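Home | Notebook | Recipes | Stores list | Search

2022-11-04 — Paper sizing, second run with the Mostico gelatine

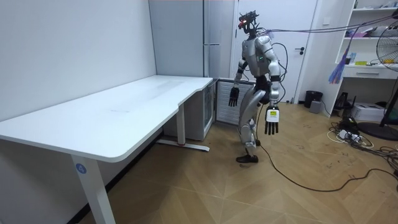 Small room, desk side. Herringbone floor.

Continuing from the August pages. Aim of the day was to size the rest of the Hattar cotton sheets and to see if the weaker bath gives a surface which takes ink without feathering but still folds without a crack. The August sheets were too hard. They rattled when I picked them up, and the fold line on the endpapers went white.

Bath: Mostico gelatine, the powder and not the leaves. Soaked in cold water until swollen, then warmed in the double pan. I brought it slowly up and kept it below the point where it starts to smell like soup. Last time I was impatient with this and I think a part of the trouble came from there. The alum I left out completely. I know the old recipe from Paltiletti asks for it, but these sheets are for repair work and I do not want the acid in them.

Dipped 11 sheets. The first two went in together by mistake, stuck to each other in the middle, and one of them tore at the corner when I separated them. I kept it for testing. The others went one by one, slid in from the short side, turned once, lifted out on the polyester support and drained against the edge of the tray. The felts were already damp from the morning, so I changed them after half of the batch.

Pressing was light. I used only the small board and the iron weights, no screw press. In August the screw press squeezed out the size towards the edges and we had a shiny border on every sheet. I see no shiny border today, but the sheets are still a little cool to the hand and I will look again when they are fully dry.

Ink test on the torn sheet, dried with the fan so that I did not have to wait:

Iron gall, steel pen: clean line, very small feather on the crossing strokes.
Walnut, reed pen: good. Sits on top a bit longer than I like, then goes in evenly.
Carbon stick ink, brush: good, edge is sharp on the felt side, softer on the wire side.
Pencil and eraser: the surface lifts after hard rubbing. Same as unsized, nearly.

Fold test on the same sheet, along the grain as far as a handmade sheet has a grain. Folded with the bone folder, opened, folded back. No white line. I folded it over 2 more times by hand in the same place and then I could feel the fibres getting soft, but it did not break. This is much better than in August. If I must choose between a perfect ink line and a fold which survives, for the Wollance book I choose the fold.

About the Wollance book, for whoever opens this page looking for it: the text block is collated and has 205 leaves, the same as the pencil note inside the back board. The losses are mostly in the lower outer corners, where thumbs have been. The colour of the new sheets is slightly too white beside it. I would tone them before cutting the infills, with tea or with the dilute walnut, but only after the size is cured, otherwise the tone comes out in spots. We had this problem on the atlas and I do not wish to see it again.

Things which went wrong, so that they are written somewhere:

The thermometer clip does not hold on the rim of the double pan. I tied it with linen thread. We should buy another clip.
The skin formed on the bath during my lunch. I strained it through the muslin, and the last sheets may be a little weaker for this reason. They are marked with a dot in the lower left corner.
I wrote the first labels with the walnut ink on wet tags and they are now unreadable. Pencil only from now on.

The leftover bath is thrown away. Please do not keep it in the fridge for the next day, it grows mould even when the jar looks clean, and then the jar smells too.

Sheets are hanging on the line in the back, over the long edge, with the wide clips. They can come down when they feel the same temperature as the wall. After this they go between blotters under the plain boards, and they should rest there before anybody cuts them.

Still to do: tone test on offcuts, order more polyester support, compare with the leaf gelatine if any is left in the tin, wash the felts (no detergent!).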